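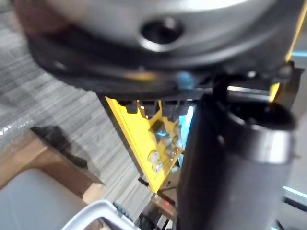 Vekska has begun a side-by-side trial of two robot grippers at its Penik workshop, with results expected in June. The trial compares the company's current two-finger gripper with the Ilden, a newer design supplied by Sriwong. Both are being tested on the same arm and with the same controller, so that differences in performance can be traced to the gripper alone.

Each unit will complete 1,588 pick-and-place attempts on a fixed set of household and workshop items. The set ranges from rigid parts to soft packaging and was chosen to reflect the tasks most often requested by Vekska's customers. Engineers will record grip failures, slips during transfer and the time needed to recover from each error. Maintenance time will be logged separately.

The workshop will also examine the position of the wrist camera. In earlier work, the fingers blocked part of the camera's view when the gripper was close to an object, and operators had to correct the approach by hand. The team will run the trial with two camera mounts – one close to the fingers and one set farther back – and compare the number of corrections needed.

Preliminary checks have been completed. A changeover from one gripper to the other now takes roughly 50 minutes, including calibration. Vekska said this would need to come down before regular swaps between grippers could be considered for daily use.

A report on the trial will be made available to the company's partners in June, together with the item list and the test procedure. Sriwong will receive the failure logs for the Ilden at the same time. No decision on purchasing has been made.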